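Rain has a taste, and after a year of drinking it I'm hooked! My tank up in Drudberg holds 2,880 gallons, and a good April storm tops it off overnight.

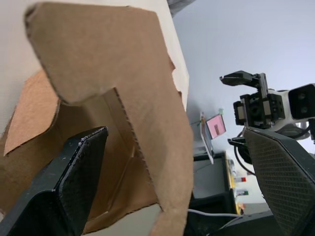 Softness is what you notice first. Tea comes out brighter, soap lathers like crazy, and the kettle stays clean for months.

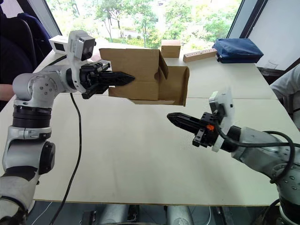 Upkeep takes 15 minutes a month (I rinse the leaf screen, then check the first-flush valve). My neighbors in Omik run four linked barrels off a barn roof and swear by them, especially for tomatoes.
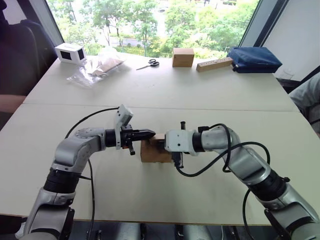 A small cardboard box held between two grippers over a long white table.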